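## 3.2 Bodenbeläge und Reinigungsaufwand

Der folgende Abschnitt behandelt Parkettflächen in gemeinschaftlich genutzten Räumen. 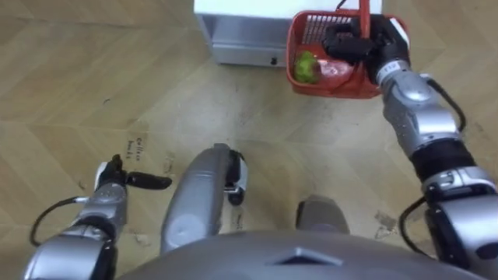
Welche Belastung bestimmt den Pflegebedarf von Parkett am stärksten? Maßgeblich ist der Eintrag von Sand und Feinstaub über das Schuhwerk.

*Abbildung 2: Helles Parkett vor einem weißen Schrank; am Boden schwache Schleif- und Wischspuren.*

Untersucht wurden zwei Gebäude am Standort Indton. Die Oberflächen waren mit dem Hartwachsöl Flekura behandelt und wurden im Dezember nachgeölt. In der Erhebung Hetent sind 3000 Einzelmessungen des Glanzgrades erfasst. Im Eingangsbereich nahm der Glanz deutlich schneller ab als in den Innenräumen. Die Verlegerichtung blieb ohne messbaren Einfluss.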